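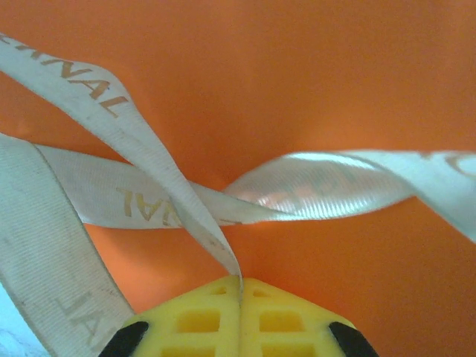
Gift wrap meeting notes, Tuesday, Haslinger room

Me on minutes again, so bear with me! We started at 6 and went straight to ribbon. Everyone likes the white satin with gold lettering, though it tangles the minute you look away – we agreed to wind it back on card after each session. Frayed ends get trimmed before tying. I'm asking Brondent for a price on 100 yards (we voted to spend up to $80). Orange stays as our color for September. Tags held over, we ran out of time.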